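October, by Nighat Yousafzai

Right, quick one before the kettle boils. The tool sort. I said I'd do it in the spring, then I said I'd do it once the shelves were up, and the shelves went up in August, so.

Background for anyone new – I mend old furniture, mostly chairs, mostly badly to start with and then a bit better. Moved the whole lot from the flat to the unit on Stosgate in a hurry and everything got chucked into whatever was nearest. Carrier bags. A biscuit tin. One bag had files, a candle and half a door hinge in it. No idea.

So the rule this time: one sort of thing at a time. Files first. Get them all out on the table, handles together, and put them in the blue bin one by one. Not in handfuls. Handfuls is how they end up rubbing against each other and going dull, or so Sirkka Lindqvist keeps telling me, and she taught me to use one in the first place so I do what I'm told.
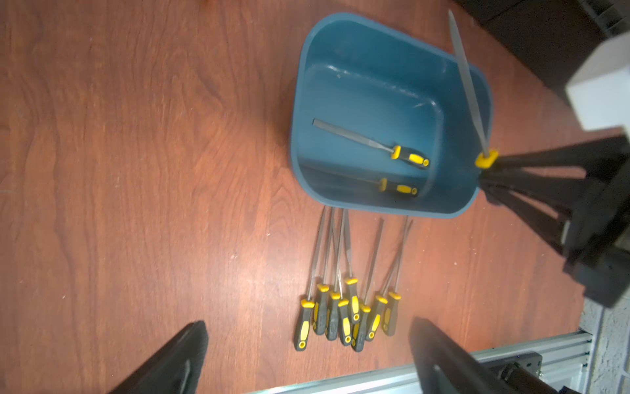

I'd forgotten how many I owned. All with the same black and yellow handles as well, bought on a whim when Ghoneim's was closing down and I was in there for glue. Came home without the glue. They're good though. Comfy in the hand, and I can do a whole chair leg without getting that sore bit at the bottom of the thumb.

Gave each one a go over with the wire brush the night before, by the way. Do that. Along the grooves, not across. If there's paint stuck in them it's a pain – I used an old toothpick and a lot of swearing. Bit of chalk rubbed on after, supposed to stop the dust clogging. Jury's out.

What I haven't worked out is where they live for good. The bin is fine for sorting but it's still a bin, things slide about. Sirkka has hers in a canvas roll with a slot for each and it's lovely, and the one she got from Evurell was 85 quid, which no. I've got an old pair of curtains and a sewing machine that works if you're nice to it. Might try. Might also just line a drawer with that rubbery mat stuff and be done by teatime.

Also found, while looking for files: 13 pencils, all blunt. The good tape measure. A receipt from Govis for a sander I've definitely never owned??

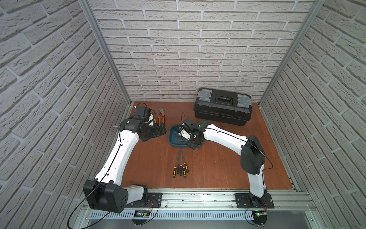

Screwdrivers are a different problem. With files I know what I've got, with screwdrivers I buy another one every time I can't find the one I want, then the first one turns up behind the radiator. Five set out in a fan at the front like that looks very organised, and I'd like it noted. The handles don't even quite match, some have a lot of yellow and some are nearly all black, which turns out to be handy as I can tell them apart from the other side of the table. I was going to put coloured tape round them. Don't need to now. The black toolbox at the back is staying shut until the rest is done, as I know what I'm like, I'll drop the lot in and call it tidy. I do like the little see-through covers on the lid though. Screws in one, and the other for all the odd brass bits I can't bring myself to throw out.

Still to go: clamps, chisels (not looking foward to those, half of them want sharpening), sandpaper, and the bag I'm calling misc. Giving myself three evenings. Will be more.

If anyone's made a tool roll out of curtain, tell me what needle you used. Mine keeps snaping on the thick bit where the hem folds over. Kettle's gone, bye.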